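Rarkano Regional Map Set – Satellite Land Cover Prints and Data

Each Rarkano set covers one metropolitan region and the farmland, water and forest next to it. You get printed sheets and the matching digital files.
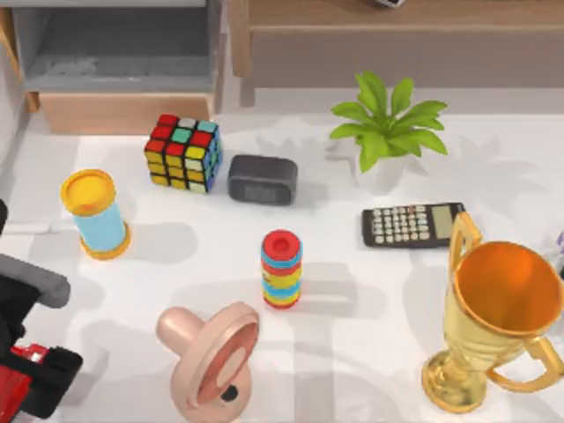 The sheets are made from cloud-free satellite scenes, corrected for terrain and matched for color so that neighboring sheets line up at the edges. Built-up land, crops, woodland and open water each have their own color. The legend is printed on every sheet.

What comes in the set
4 printed sheets, matte, rolled in a tube
GeoTIFF files of the same area
3 color versions: natural, false color and land cover
Index card with sheet numbers and scene dates

Regions in stock
Haddadin – coastal, 4 sheets
Clumavby – inland, 4 sheets. The north sheet was redone in February with a newer scene, and older copies can be exchanged.

Digital files alone are sold as a separate item. Files open in most GIS programs. Prints ship within 7 days of the order. Laminated sheets take longer – please ask before ordering. Schools and libraries ordering 40 or more sheets should write to Makero for a quote.

Sets are sold for teaching, planning and display. They are not suitable for navigation or for settling property lines.

Page updated 2022-06-22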